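Menu Home Newsroom Products Stores Contact

Jarnex Brings Its Hallway Sweeping Set to Homes in Jambridge

2 min read

JAMBRIDGE, May — Jarnex, the household goods company behind the Hajji line of brushes and brooms, is happy to share that its spring sweeping program is open to every household in town, and we could not be more pleased with the welcome it has had so far. In the first month 409 homes signed up, many of them with the kind of long tiled hallway that gathers dust, paper scraps and bits of packaging from every room that opens onto it.

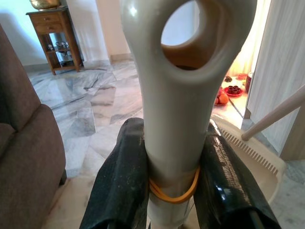 The program, called Disulix, asks very little of anyone. Each household gets a short printed guide to sweeping a hard floor in 4 easy passes, starting along the walls and working in toward the middle, and there is a telephone line open until 3 p.m. for folks who would like to talk a problem through (we do love those calls).
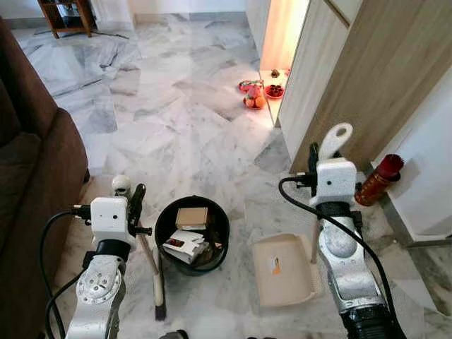

A broom, a dustpan and a black wastebasket on a marble hallway floor.

We have always felt that a hallway deserves the same care as a kitchen — it is, after all, the first thing your guests walk through. The guide has a page on corners and shelf bases, and another on getting that last stubborn line of dust over the lip of the pan. 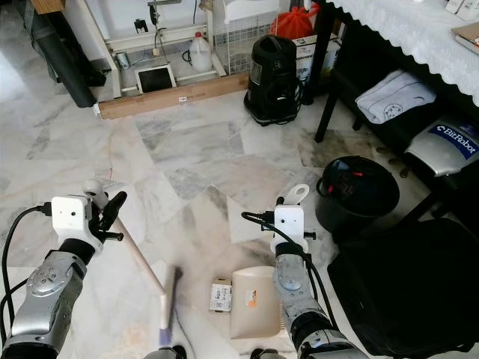

Sweeping the marble tiles, with the dustpan set down close by.

Sign-up is free at the Jarnex store in Jambridge through the end of the season.

Comments (3)

tilefloor_mom: Does the guide cover grout? Mine is a mess.

R. in Jambridge: Signed up, looking forward to it!

dustybroom: Walls first, yes. My grandmother did it that way.

Previous Next Back to top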